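Call Setup Delay and Voice Quality in a Small Group Calling Client

Final report, Networked Applications Lab
Haltport

1. Background

Group calling programs differ in how they move audio and video between participants. In a mesh design each client sends its stream directly to every other client. In a relay design each client sends one stream to a server, and the server forwards it. Mesh calls need no server for media but use more upload bandwidth with each added participant. Relay calls keep upload constant and add the delay of one extra hop.

This report compares the two designs in Zolteo, a calling client written for the course. Zolteo runs in the browser and on Android. It uses the same signaling server, named Miswood, for both modes, so the only difference between test runs is the media path.

2. Questions

The tests were set up to answer two questions. First, how long does it take from pressing the call button until the first audio packet is played at the far end? Second, at what group size does the mesh mode start to lose audio on a home connection with limited upload?

Video quality was not rated. Video was left on during all calls because it competes with audio for bandwidth.

3. Method

Calls were placed by a script, with a recorded speech clip as the audio source. Each client wrote a log with timestamps for button press, offer sent, answer received, connection ready and first packet played. Clocks were synced before each batch. Runs where the clock offset changed during the call were thrown out.

A total of 1155 calls were logged. Of these, 204 were discarded, most of them for clock drift and the rest for a crash in the Android build that was fixed before the second batch. The remaining calls were split between mesh and relay by group size.

Upload was limited with a traffic shaper on the router. The shaper was checked before each batch with a file transfer, and the limit was the same for every client.

4. Results

Setup delay in two-person calls was shorter in mesh mode when both clients were on the same network. When the clients were on different networks the difference was small, and the order changed from batch to batch. Most of the delay came from gathering network candidates. This step does not depend on the mode, and it took longest on phones with both Wi-Fi and cellular turned on.

In larger groups the relay mode connected sooner. A mesh client that joins a call has to finish a separate exchange with each person already in it, and Zolteo runs these exchanges one after another. Running them in parallel would probably remove part of the gap, but this was not tested.

Audio loss in mesh mode was low with 3 participants and rose sharply above that. The loss was bursty. Short gaps were covered by the decoder, while longer ones were audible as missing syllables.
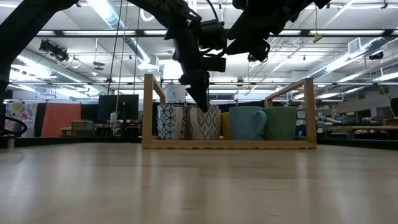
Relay mode showed no clear rise in loss at any group size tested. Its end-to-end delay was higher in every batch, though it stayed low enough for normal conversation.

5. Limits of the tests

All clients used the same audio codec and the same fixed bit rate. Commercial programs lower the video bit rate when the upload is full, and this would push the mesh limit higher. The relay ran on a lightly loaded machine, so the results say little about a busy server. The iOS browser was left out because the logging code did not work there.

6. Changes made to the client

Zolteo now starts every two-person call in mesh mode and moves to the relay when another person joins. The switch causes a short gap in the audio. A version that keeps both paths open during the switch is in the Ikeda branch of the repository, but it fails when a client changes networks at the same moment, and it has not been merged.

The log parser and the call script are in the tools folder. The parser expects timestamps in milliseconds; logs from the first Android build use seconds and have to be converted first.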